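Political Language Workshop
Notebook, October
Entry by Karine Vachon
Subject: Coding of press commentary on the Sisbridge and Ravis boundary question

Status at start of session

The corpus stands at 1,000 items, all opinion columns, editorials and letters to the editor that mention the proposal to move the boundary between Sisbridge and Ravis. News reports remain excluded. The items are loaded in Esolell under the project name "Boundary." The earlier project, "Boundary-old," is locked and should not be edited. Jade Fortin still has two tabs of notes attached to the old project, and these will be copied over before it is archived.

The coding scheme has nine categories. The wording of categories 3 and 7 was changed after the last meeting, and the revised sheet is in the shared folder. Coders who printed the earlier sheet are asked to throw it away.

Work done

Jade Fortin and Aldo Sartori each coded the same 42 items without consulting one another. The items were drawn by Esolell from the full corpus with no weighting by newspaper. Mr. Sartori finished first and spent the rest of the morning checking the dates on the MacLeod letters. In several cases the date recorded is the date of printing, and the letter itself bears an earlier one. For this study the date of printing is used throughout.

Agreement was good on the plain categories: cost of services, school places, property tax, and representation on the council. It was poor on category 3 (loyalty) and category 7 (blame placed on the other town). The disagreement in category 3 followed one pattern. Ms. Fortin applied it whenever a writer spoke of "our people" or "those of us who were born here." Mr. Sartori applied it only when the writer went further and said that a resident who favored the change was failing the town. Both readings can be supported from the revised sheet, and the sheet is therefore at fault.

An item used in the discussion, a letter printed in Ravis, reads in part: "I have neighbors on both sides of the creek and I will go on having them, but a person ought to know where he votes and why." Ms. Fortin coded it as loyalty. Mr. Sartori coded it as representation. Thérèse Tremblay, who was asked to read it without seeing either code, chose representation and wrote "possibly loyalty" beside it. Esolell does not accept a second choice, so her note was entered in the comment field.

Decision on category 3: the narrower reading is adopted. A phrase that only names a group is to be left uncoded unless the writer draws a duty from it. Ms. Fortin asked that her objection be recorded. In her view the naming of a group is where a quarrel of this kind begins, and a count that leaves it out will make the early months of the debate look calmer than they were. The objection is a serious one. It was agreed that she will keep a separate list of such phrases, outside the nine categories, with item number and newspaper.

Category 7 was not settled. The difficulty is with irony. A column that thanks the Sisbridge council "for its tireless interest in our parking meters" is plainly placing blame, but the sheet asks for a direct statement. Kastriot Dimitrov proposes the test of whether a resident of the other town would feel accused on reading it. Ms. Tremblay considers this too loose and points out that it asks the coder to guess at a reader. Both positions will be tried on the same items.

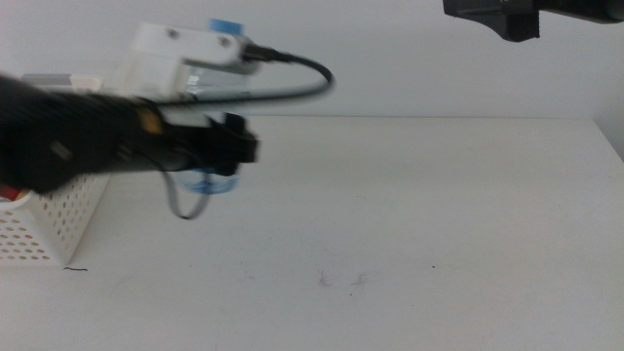 Problems with the source material

The MacLeod collection has a gap. The bound volume for the spring in which the boundary petition was first handed in lacks its letters pages. They may have been removed for an earlier exhibit. Mr. Dimitrov has written to the collection to ask whether loose sheets were kept. Until there is an answer, no statement should be made about the tone of the debate in that season. The two paragraphs in the draft report that do so have been marked in the margin.

Five letters in the corpus are signed with the same name and share whole sentences, although three were printed in Sisbridge and two in Ravis. They are not duplicates in the strict sense. The writer changed the name of the town and the opening line each time. They stay in the corpus as separate items and carry the flag "repeat author." Ms. Tremblay would like a rule for open letters with many signers as well. There is one in the corpus at present, and it will be treated as a single item.

Scanned text from the older Ravis pages is poor. The word "annex" comes through as "amex" or "annox" often enough to affect the word search, so any count made by search alone will be too low. Coders should read the page image when the text looks wrong, and correct the text field only, leaving the original scan as it is.

A note on wording for the report

The draft speaks in places of "the Ravis view" and "the Sisbridge view." This should be changed. There are Ravis writers in the corpus who support the move and say so strongly, and the most hostile column about the Sisbridge council was written by a Sisbridge resident. Suggested wording: "writers in the Ravis press," "writers in the Sisbridge press." The report describes what was printed. It has no means of describing what the residents of either town thought, and the introduction should say this on its first page. Mr. Sartori will make the change and will also take out the word "hatred" from the heading of section 4, where nothing in the coded items supports it.

Open items

Revised sheet for category 3, with two sample letters added: K. Vachon.
Trial of both tests for category 7 on the 42 items already coded: T. Tremblay and K. Dimitrov, working separately.
List of group phrases outside the scheme: J. Fortin. To be started with the letters, then the columns.
Copy of notes from "Boundary-old": J. Fortin.
Reply from the MacLeod collection: K. Dimitrov to forward when received.
Changes to the draft report: A. Sartori. Please keep the marked copy.

Coding of the remaining items does not begin until category 7 is settled.

Added at 4:30 p.m.: Mr. Dimitrov reports that the collection has acknowledged the letter and gave no date for a full answer. Ms. Tremblay has taken the sheet for category 7 home.

K.V.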